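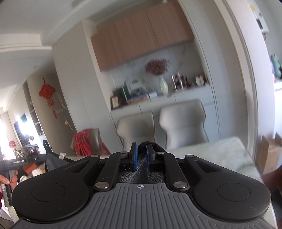
*Dried flowers in a white vase on the sideboard, with two pale upholstered chairs standing side by side.*

The kettle was on before I had my shoes off, and the apology for the mess came about a breath later. I have been writing these home visits for the Flevby neighbourhood newsletter long enough to know that everyone apologises, and that the rooms people apologise for are nearly always the ones I end up wanting to sit in all afternoon. I'd come to talk about dining rooms, and in particular how a family keeps one going when the table has to do the work of an office, a homework desk and, now and again, a place to eat. My host asked that I leave names out of it ("my sister reads this and she'll have opinions"), so she is simply my host here, and a very generous one.

She and her husband have been in the house for eight years. When they moved in, this end of it was a different colour altogether, a sort of mustard that she remembers without affection. "We lived with it for two winters," she said. "I kept telling myself it was cosy. Then one morning in August I was eating toast and I thought, I can't, I really can't, and I rang my husband at work and told him we were painting."

The painting turned into rather more than painting, as it does. The white sideboard runs along the back wall now, with wooden cupboards above it and a white marble backsplash in between, and I told her I liked the way the wood stopped all that white from feeling chilly. She was pleased, because the wood had been an argument. "He wanted white up top as well. I said it'll look like the dentist's. We went back and forth on it for ages and in the end he gave in because he wanted his dinner."

The sideboard came through Okoth, a small joinery outfit she found by asking at the hardware store, and she is full of praise for them, though she did wait. They quoted seven weeks and she had already packed up the good dishes by then, so for the whole of that time the family ate off the camping plates. "The kids thought it was marvellous. I was less keen. You try serving a roast on a plate with a rim like a frisbee."

I asked what she keeps on top of it, and how she decides. She laughed at the idea of deciding. There's a small framed picture down at the left end, a stack of books, a little white box, the vase, a group of bottles beside it, and a small figurine along past those. The box holds spare keys and birthday candles. The books change places with whatever is being read, and she admits that some of them have been there long enough to count as furniture.

"People come in and say, oh, you've styled it," she told me. "I haven't styled anything! I put the vase in the middle because that's where there was a gap. Everything else just sort of drifted to one side or the other and stayed."

The flowers in the vase are dried, a pinkish red that has held up beautifully, and they were what I noticed first. She used to buy fresh ones every week and felt guilty each time they drooped. The dried ones came from a stall at the Tukitz market, wrapped in newspaper, and she carried them home on the bus with her elbows out so that none of the other passengers would lean on them. Every so often she takes the vase out to the back step and gives the whole bunch a gentle blow with the hair dryer on cool. I have since tried this at home on some old statice and can report that you want to hold on tight.

There is more red about the room once you start to look for it. A Chinese knot with tassels hangs on the left-hand wall, next to a dry branch that does a good deal for a plain stretch of paint, and a red patterned cloth was draped over the back of one of the chairs. The knot was a housewarming present from the couple next door, and it went up on the first evening, before the beds were put together. "I didn't want to lose it in a box," she said. "And then it was the only nice thing in the house, so we all sat and looked at it." The branch came later, from a walk. She wanted something beside the knot and didn't want another picture, and her husband, who had been grumbling about carrying a branch the length of the creek path, has grown quite fond of it.

Then we got on to the chairs, and I'm afraid we were on the chairs for some time. They're light grey and upholstered, and I asked the question any parent would ask, which was whether she had lost her mind. She says she very nearly bought vinyl. What swayed her was sitting on both in the shop, one after the other, with her coat on and then with her coat off, until the young man from Brurutent went and found something else to do. They cost her $705 for the set in the end-of-season sale, delivery included, and she still has the receipt tucked in a drawer because she likes to look at it.

"You can live with pale chairs," she said firmly. "Spaghetti nights, I put an old towel down. If something gets past the towel, a damp cloth straight away, cold water, and don't rub. Dab. My mum would rub at everything and she wore holes in things."

The tabletop is the same story, pale and marble-like, and she's every bit as relaxed about it. Coasters for tea and red wine, and a board under anything out of the oven. Homework goes wherever it lands. She did once find a times table pencilled along the edge, and she left it for a while because the sevens were all correct.

I wondered whether she minded having the television within view, up on the wall farther back over its shelving. It was the one thing she'd thought of moving. But on a grey weekend the family spreads itself between the two ends of the room, someone at the table with a jigsaw and someone else watching the cricket, and she's come around to the idea that it keeps them together. The shelves on the window side are another matter. "Don't look at the shelves," she said, and of course I looked. They hold all sorts, including an orange box, and a red lamp which I coveted on the spot. She plans to sort them before Christmas. She planned to do so last year as well.

By then the tea had gone cold and she made another pot, and brought out a lemon slice she claimed was a failure — it wasn't, I had two pieces. I asked whether there was anything left on her list for the room. A rug, possibly, though she worries about crumbs. A better light for the long evenings. And she'd like one more chair for when her parents come down, provided Brurutent still makes them in that grey, and she was going to ring and find out as soon as I'd gone.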